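3.2 Sorting clothes on the bed

In the homes we visited in Irndale, the bed is the main work surface for laundry. Clothes are left there in a mixed heap, and folding starts from the edge of it. Of the 30 homes, 20 had no table large enough for a pair of trousers.

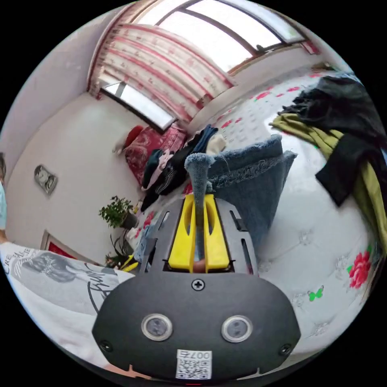

Figure 4. Folded blue textile on a quilted bed cover, dark clothing behind.

Heavy pieces such as coats often stay on the bed the whole time and make the free area smaller. Jeans need the most space, as they must be laid flat before the legs can be brought together. 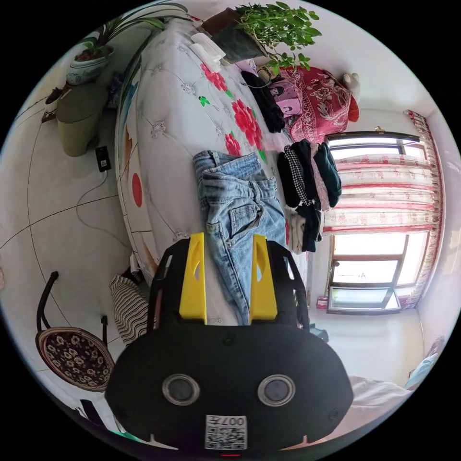 Figure 5. Light-blue jeans laid flat on the flowered cover.

A tufted cover has also an effect on the work. Several participants told us that the fabric catches on it - they lift the garment again and start over. We coded each such lift as a separate step, following Bühler's scheme.

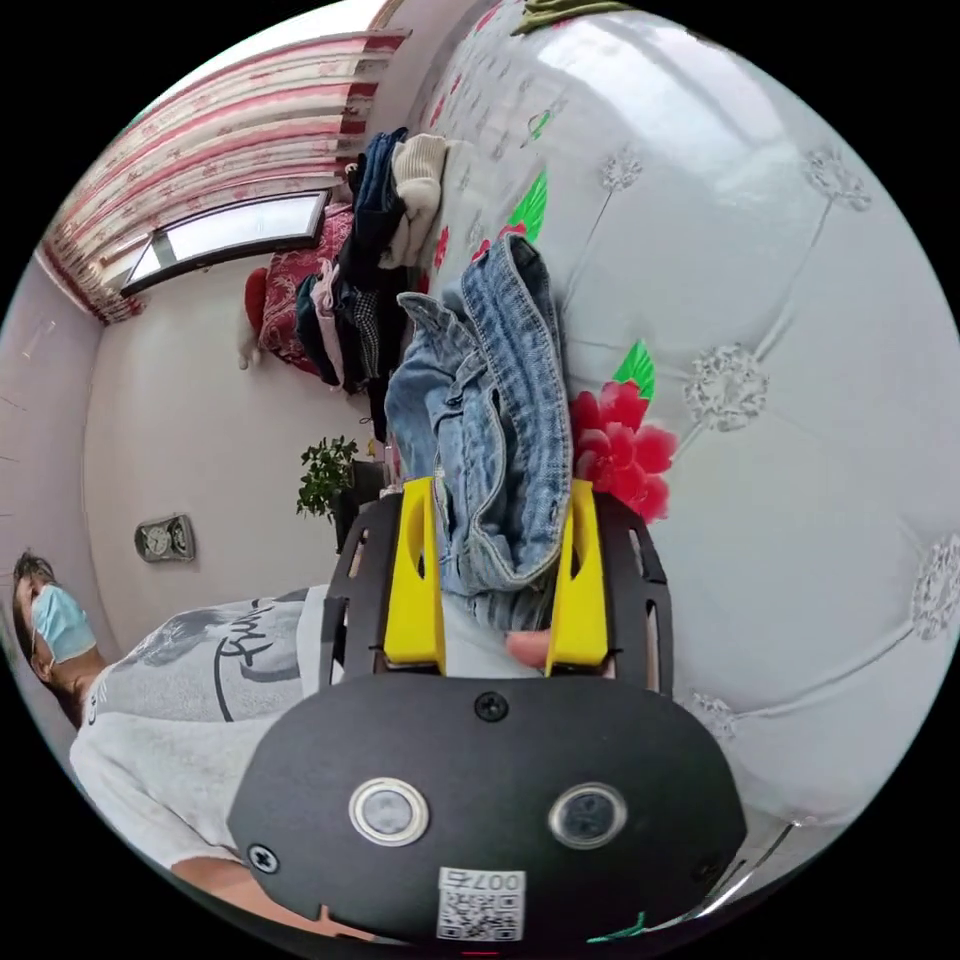
The median time for one pair of jeans was 12 seconds, but the spread between homes was large.
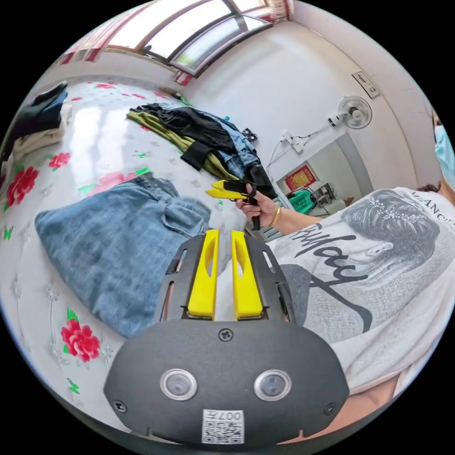 Finished pieces were mostly stacked at the far side of the bed. In the Tultlow homes, by contrast, they went directly to a chair or a shelf.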